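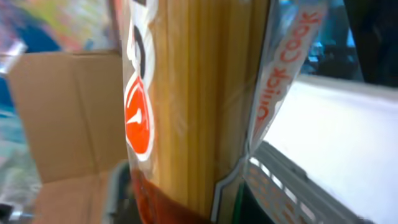
Robot packing demo at the Tidgate open day – worth going with kids?

Posted by Primden

Anyone been to one of these before? Flillatness are doing an open day at their Tidgate unit on Sunday, April 12, 2026 and there's a demo of robot arms sorting shopping. Mine are six and nine. The page says places are limited to 75 and you have to book a slot, but nothing on how long it goes on or whether children can get near it. Also is it noisy, the younger one hates loud machines. We'd be coming by bus so don't want to go all that way for five minutes of someone talking at a screen. Thanks

Yiran Du

Went to the November one. Yes take them, but book early in the day, by the afternoon the people running it were tired and kept the talks short.

What you get – a short intro, then you stand round the table while the arms work on a basket of ordinary shopping. Spaghetti, tissues, that sort of thing. Small arms, table top size, nothing like a car factory. Slow too. Slower than you'd think, my son asked if it was broken. It was just working out where to grab.

Long packets seem to be the hard ones. Grab a bag of spaghetti at one end and the other end swings, so they spent ages on how to line the fingers up before closing them.
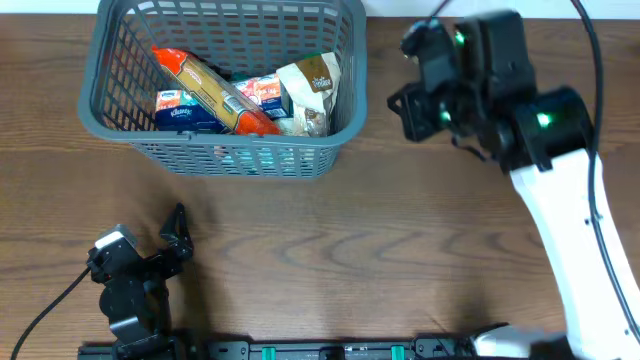
And anything crumpled is a pain as well, the chap told us, becuase the shape is different every time you put it down. Boxes are easy by comparison. He let the kids pick which item went next and that was the bit mine talked about on the way home. There is a line on the floor and they do have to stay behind it while the arms are on. Noise was fine, a sort of whirring. The room itself was louder than the robots.

Ours lasted 40 minutes with questions. Toilets are in the other building so go first.

Anghel

never been but my brother in law says parking is rubbish

Teodor Chiriac

Agree with most of Yiran's answer. For the bus – get off at the stop after the roundabout, not the one named after the estate, its a 200 metre walk instead of 800. No cafe on site, so bring a drink and a snack.

One more thing, ask if you can see the screen with the view from the arm's own camera. They don't always offer. My daughter liked that more than the arms.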